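The sock corner, and other small victories

I have been meaning to write about laundry for most of September, which tells you what kind of month it has been around here. Some people post vacation pictures. I have a carpeted corner, a stick-on hook and a great deal of black clothing, and I'm going to tell you all about them.

It started when I gave up on the big hamper. It was a handsome thing from Lalach, tall as my hip, and I loved it for a week. Then I noticed that the socks always sank to the bottom and stayed there - I once pulled out a pair I had already replaced! So the hamper went to live in the garage with the Christmas lights, and I began sorting in the corner instead, right on the floor, where I can see what I have.

The system, if I may call it that, is simple. Shirts I might wear again go on the hook. Small things go in a round white bucket underneath. Everything else gets heaped to the left until I have the energy for it, and yes, the heap usually wins. I wear black nearly every day (less thinking before coffee), so from the doorway it looks like one large sleepy animal.
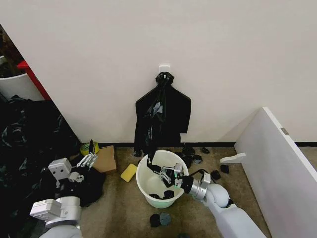 Do small things really need a container of their own?

Mine do, and a wide one works best, so you can drop socks in without aiming. Anything you have to open or unzip first will be ignored by the second evening, at least in my house.

Now, about hooks. I tried two kinds before settling. The first, from Nimri, came off the wall at 10 at night with a thump that had me out of bed. The ones I use now are low on the wall, lower than you would think sensible, but I do most of my sorting sitting on the carpet with the radio going, and I like being able to reach up without getting to my feet. Wipe the wall first and let it dry properly - I skipped that once and was sorry.

Next I want to tackle the closet shelf, where the winter sweaters are, and the box of single gloves I can't bring myself to throw out. If you have a good idea for the gloves, please leave it in the comments.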